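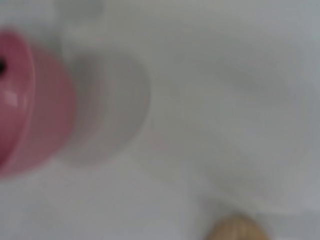
Someone wrote in ahead of tonight asking whether a washable cup is worth the bother at a market that only runs for one day, given the truck, the hot water and the people needed to wash it. Read that out first. Say it's a fair question and that I'll come back to it at the end with our numbers.

# Washable cups at the Ellier market: what we did and what we'd change

Speaker notes, 2024-10-05

## Start

- Thank the hall. Mention the toilets are through the side door, not the back one.
- Ask for hands up: who has run a food or drink stall? Who has organised the day itself? Adjust from there. If it's mostly stallholders, spend longer on the deposit part and skip most of the wash area detail.
- I'm talking about cups only. We looked at plates and bowls and left them alone. Bowls are a different problem because of oil.

## What the market is

Ellier market is held in the grounds behind Lewis Street Hall, with the drinks stalls along the fence nearest the hall. Coffee, tea, chai, juice, cold brew and a soup stall that also sells hot chocolate. We had six stalls selling drinks and all of them agreed to use the shared cups, although one held out until the week before.

Before this, each stall brought its own disposables. The bins on the hall side were full by mid-morning and we paid for an extra pickup. The council lid colours didn't help, as people put coffee cups in the yellow bin and the whole bin was then sent to landfill.

(If asked about compostable cups: we tried them the year before. There was no composting facility within driving distance that would take them, so they went in the red bin.)

## The cups

We bought 582 cups from Asitz. One size only. This caused the most argument beforehand and no trouble on the day.

Reasons for one size:

- they stack together, so crates pack properly
- the deposit is the same for everyone
- stalls can swap crates when one runs out
- the person at the return table doesn't have to sort

The chai stall wanted something smaller. They ended up filling to a line. Juice wanted something bigger and sold a refill at a lower price instead, which did well for them.

Lids: we didn't supply any. Parents of small kids asked for them, and so did people walking back to cars. I don't have a good answer. Lids get lost, they're slow to wash and the little lip traps milk. If you do supply them, charge a separate deposit.

Colour: pick one that people won't mistake for rubbish. Also pick one that shows coffee stains, so that you see them before the customer does. Mark the cup on the base and keep the side plain. Printed sides scuff where the cups rub in the crate.

## Deposit

Pause here, people usually have questions.

We set the deposit at one coin, two dollars. That's the main point. One coin in, one coin out. Stalls with card readers added a button for it. The return table paid out in coins, and we got those from the bank in bags earlier in the week.

Things that went wrong:

1. Card payers wanted the refund back on the card. We couldn't do that. A sign at the stall fixed most of it, but the sign went up late.
2. Kids collected cups off tables and cashed them in. We decided this was fine. It kept the tables clear.
3. The return table ran short of coins after lunch. Someone had to walk the takings over from the coffee stall and swap notes for coins. Next time there'll be a second float kept in the hall kitchen.
4. Two of the stalls had started the day including the deposit in their drink price without saying so. Customers compared prices and complained. Tell stalls to show it as its own line.

Unreturned deposits go to the market, not to the stall. Get this in writing before the day. It pays for replacement cups.

## Washing

The hall kitchen has a commercial dishwasher, the pass-through kind with the hood. Without it I don't think we'd have gone ahead. If your venue has a domestic dishwasher, forget it, the cycle is far too long. Look at hiring a wash trailer or taking the dirty cups away and washing them elsewhere.

Order of work at Lewis Street Hall:

- dirty crates come in by the side door
- tip out the dregs into a strainer bucket
- rack upside down, one layer
- run the cycle
- stand the rack on the bench until the cups have dried
- check, stack, crate, lid on the crate
- clean crates go out by the front

Dirty in one door and clean out the other. We put tape on the floor. It looks silly but it stopped people taking a shortcut with a dirty crate across the clean bench.

We used Clenex in the machine. Liquid, dosed through the pump. Have a spare drum. Ours was lower than it looked and there was a tense half hour.

Drying is where the time goes. Plastic doesn't hold heat the way crockery does, so it comes out of the machine with beads of water on it. Don't towel dry. Don't stack wet, either. They stick together, they smell, and the health inspector will pick it up. You need more racks than you think and a bench to stand them on. We borrowed racks from the bowls club and should have borrowed twice as many.

Check for:

- lipstick, which the machine doesn't always shift
- a brown ring inside at the filling level
- cracks at the rim
- stickers (someone's child had put stickers on a lot of them)

Anything doubtful goes in the tub under the bench and gets dealt with after the market.

## People

The wash area takes two at a time. One on dirty, one on clean, and they don't swap during a shift without washing up and changing aprons. It's hot and loud and you can't hear your name being called. Short shifts. Leave the door open if the weather lets you.

The return table takes one person most of the day and two after lunch. Put it where people walk out, not where they walk in. We had it near the entry at first and moved it. Returns picked up straight away.

Somebody needs to be on crates. It's a walking job, full crates to stalls and empties back. It wasn't on our roster at all and the soup stall ended up doing it.

## Numbers

Slow down for this. Put them on the whiteboard.

- Cups bought: 582
- Drinks served in them across the day: 1485
- Cups not back by pack-up: 93

So each cup went out more than twice. The missing ones are higher than I wanted. A few came back to the hall during the week, left on the step, and I haven't taken those off the figure. I think most of the rest are in car cupholders. The deposit covers what we paid for them.

The extra bin pickup wasn't needed. We cancelled it on the morning and were still charged, so check the notice period with your contractor.

Back to the emailed question. For one market on its own, with a new set of cups, I'd say no. The cups would have to be stored and washed again before use and you'd have all the setup for one day of savings. It starts to make sense if the same cups go out many times in a year, and the easiest way to do that is to share them between events. Ours are in the hall storeroom and anyone in the district can book them. You pay for what you don't bring back.

## What we'll change for November

- second coin float in the hall kitchen
- return table by the exit from the start
- deposit sign printed and handed to stalls with their site pack
- crate runner on the roster
- more racks
- full drum of Clenex, and a second one behind it
- a tub of warm water at the return table for the worst milk froth, emptied often
- ask Asitz about buying replacements in small lots. Their minimum order is more than we need

## Questions I expect

**Can people bring their own cup?** Yes. Stalls don't have to accept it, but all of ours did. No deposit.

**Who is responsible if a cup isn't clean?** The market is, up to the point where the crate is handed over. After that the stall stores it. Lids stay on crates until needed.

**Would you go metal?** Dearer, noisier, and too hot to hold with coffee in it unless you buy double-walled.

**Wine and beer?** Ask the licensing people first. We don't have alcohol at Ellier so I can't help much.

**Can we borrow the set?** Yes, the booking sheet is on the table by the urn. Write down your date and a phone number. Crates need to be collected the afternoon before and you'll want a ute or a wagon, as they don't fit in a hatchback with the seats up.

Leave the crate and a rack out the front so people can have a go at stacking. Lights off in the kitchen on the way out, and the key goes back in the lockbox.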